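Help wanted: people to hand baskets to (and take them from) our robot, Pradamwood test room

Hi! I run the handling tests at Zillell, and I'm looking for four people to join us for a round of sessions in our Pradamwood room. You don't need any tech background. If you can carry a basket and tell me plainly what bugged you, you're who I want.

Some background first, and please read it before you write to me. In April our robot, Morrison, dropped a full basket during a two-handed pass. The left hand let go before the right one had closed, and the basket landed next to a tester's foot. Nobody was hurt, but it gave us all a scare and I stopped the sessions that same afternoon. We traced it to a bad grip signal, replaced a sensor and rewrote the release step so the first hand waits for the second.

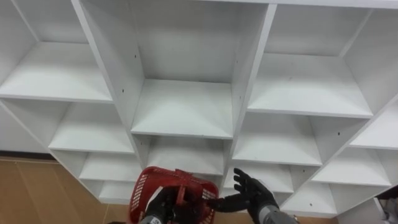 Left hand on the basket, right hand open beside the handle, in front of the cubbies.

We've had the new release step running with no people in the room, and now I need folks who'll do what folks do: tug a bit early, change their minds, stand in a slightly awkward spot. You'll work with light plastic baskets and soft items only. I'm in the room the whole time with a stop button, and you get one too (use it whenever you like, I won't ask why).

Each session runs 2 hours and pays $72. You need to be 18 or older, wear closed shoes, and be okay with filling in a short form at the end.

To sign up, send a note to the Warnodness study desk by September 8, 2024, with the subject line "basket test." Tell me which hours suit you, and whether you're left-handed. I'd love a couple of lefties!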